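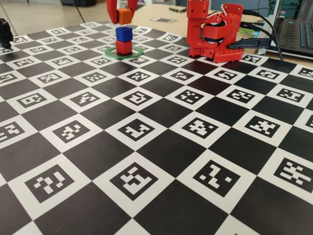
Orange cube held over the blue and red stack, marker mat underneath.

Small arm on the packing bench – what happens to the people who did the job?

Posted by benchlead_drosia
March, edited Friday
Shares 7

I run the kitting bench at Drosia. We make up parts kits for a larger assembler, Praridska, and most of the work is placing small items into trays in a set order. Management wants a small arm on one station. The trial rig is the desktop one on the printed marker mat, stacking cubes, and the next step would be real parts.

I have 10 people on the bench across two shifts. They have been told that no jobs are going. They have not been told what the jobs will be. The two who work the station in question are paid a skill loading for placement work, and their award classification mentions manual assembly.

What I would like to know from anyone who has been through it:

Does the work left over look like the old work, or is it mostly watching and clearing faults? Who does the calibration? Does the pay classification normally move, and which way? I have read the supplier material and it covers cycle time and very little else.

3 replies

kettle_and_torque
We put a similar arm on a labelling station at Drondura. Leftover work falls into two kinds. The first is feeding: parts have to be presented the same way every time, so someone loads a fixture all day. It is duller than the original job and uses the same wrist movements, so have the ergonomics assessed again. Ours was signed off on the old assessment and we had two strain reports before it was redone.

The second is recovery. The arm drops something or stops short and a person has to decide whether to reset, re-home or pull the tray. That takes judgement, and it should be written into the position description before the trial ends. Once people have been doing it unpaid for a few months it is very hard to get it recognised.

Calibration at our site went to maintenance on paper. In practice the operator does it, as maintenance is never on the floor at 6 am. If your cell depends on a marker mat, lock down who may move it, clean it or put a coffee on it. A bumped mat shifts every position afterwards and the first sign is bad kits. We recheck at the start of each shift and after any bump, and the check takes roughly 20 minutes. Put that time in the roster or it comes out of somebody's break.

On classification, ask for the reclassification in writing and keep the loading until it is settled. Our two operators went up one level. The feeders stayed where they were and were not happy – fair enough, in my view. Rotating everyone through both tasks fixed most of it.

plainwasher
Depends on the site. Ours was fine. Get the union in early.

Sadeghi_lineworks
Mostly agree with the first reply, with one correction. Do not rotate everyone straight away. Recovery skill takes a while to build and if each person sees a fault once a fortnight none of them learns it. We kept two people on recovery for the first stretch, then had them train the others.

Also, cubes tell you very little about your parts. Ask for the trial to be repeated with your worst item, in our case a thin gasket that sticks to its neighbour. Log every time a person has to step in and what they did. That log was the only document that got read when we argued about staffing, and it should be kept by the bench, with a copy to the engineers.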